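Search Plekiteck News Enter keyword

September | By Reece Marsden

LAVTHORPE: Plekiteck is adding a strawberry tray to its Mandelberg tableware range, for households that feel their mugs have been unsupervised long enough.

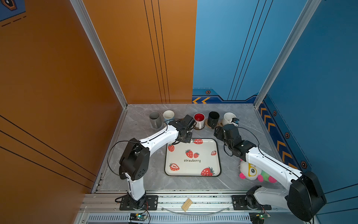 The strawberry tray, with mugs behind.

The tray says "strawberry" in lowercase, in case the seven strawberries left room for doubt. "We tested it without the word," said designer Osvaldo Lo Presti. "People coped."

The first run is 900 trays, at $19 each.
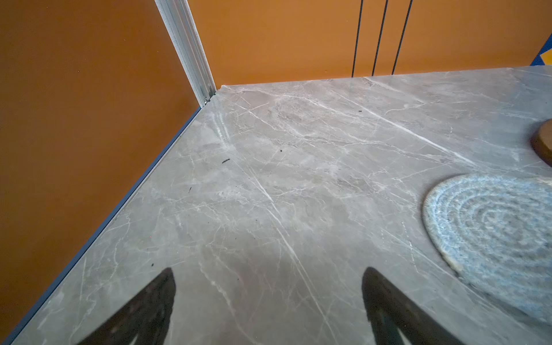

Gray marble pattern against orange walls.

Recent items
Costa coasters return
Mugs: 3 new colors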